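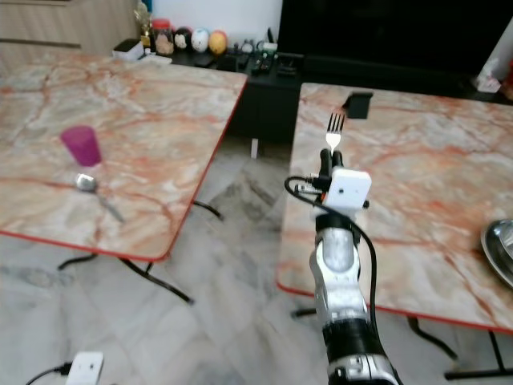
Why does a church supper taste better than the same food at home?

Mostly it's the size of the pot and the length of the wait, and the fact that somebody else's grandmother decided how much salt went in.

I have been turning that over since July, when I drove out to Delacroix for the bean supper, which I had been promising to do for the better part of my adult life. My mother went as a girl and talked about it the way other people talk about Paris. She remembered the line down the steps, the paper on the tables, the brown bread steamed in coffee cans, and a man who played the accordion badly until the pie came out, at which point he put it down and was forgiven. She is gone now, and I suppose I wanted to stand in that line for her sake, although I will admit I also wanted the beans.

The beans go into the ground on Friday night. Dwayne Tillman has been in charge of the pit for long enough that his knees complain about it, and he let me sit on an overturned bucket and keep him company while the hardwood burned down to coals. He is a big, soft-spoken man who spent his working life fixing oil burners, and he talks about fire the way a good barber talks about hair, with great affection and a certain number of grievances. Maple is fine, he told me. Oak is better. Somebody once brought him a load of pine, and he still hasn't quite gotten over it.

"You can't hurry it and you can't peek," he said, shoveling dirt over the last iron lid. "My brother peeked once. We had crunchy beans for 100 people."

By five the next afternoon the pots had come up black and steaming, and the line was already past the mailbox. I was given a number, 119, written in pencil on a square of cardboard that had been handled by a great many people before me. You hold on to your number, you talk to whoever is next to you, and you go in when they call you. I fell in with two sisters who had driven over from Norura with a cooler in the back seat, fully intending to smuggle leftovers home, and by the time we reached the door I knew all about the older one's hip and the younger one's son-in-law, and had been invited to a christening.

Supper is $8, and has been for a good while. For that you get yellow-eye beans and pea beans (you may have both, and you should), a slab of ham, coleslaw, brown bread, and as much coffee as you can stand. The pies are on a table by themselves. I had the raisin, on the advice of the sisters, and then I had the strawberry rhubarb, on nobody's advice at all!

A supper like this runs on habit, and habits are easier to lose than you'd think. Over in Guva they skipped one year when the furnace went, and then another year when nobody could remember who had the key to the good pots, and then it was simply a thing Guva used to do. In Gokska they switched to canned beans and a caterer, and I'm told the parking is excellent.

Delacroix keeps a ledger. It's a green clothbound book that lives in the pantry drawer, and every year someone writes down the weather, the pounds of dry beans, who baked what, and anything that went wrong. I spent a happy hour with it after the dishes were done. One summer the whole entry is "Rain. Ham late. Good crowd anyway." Another has a recipe for piccalilli with the vinegar crossed out and corrected twice, in two different hands, neither of which seems to have trusted the other. Somebody had added up the pies at the back of the book, all the way from the first page, and come to 1287, with a little question mark beside it.

I looked for my mother's name, of course. She wouldn't have been old enough to bake, but I found my grandmother's, next to "2 apple, 1 mince," in the same slanting blue script that used to be on my birthday cards. I read it out loud to Dwayne, who was drying the big ladle, and he asked me if I had her crust recipe.

I do, as it happens. It calls for lard and ice water and very little handling, and I've never once gotten it right. He said they could use a mince next summer, and wrote my phone number inside the back cover.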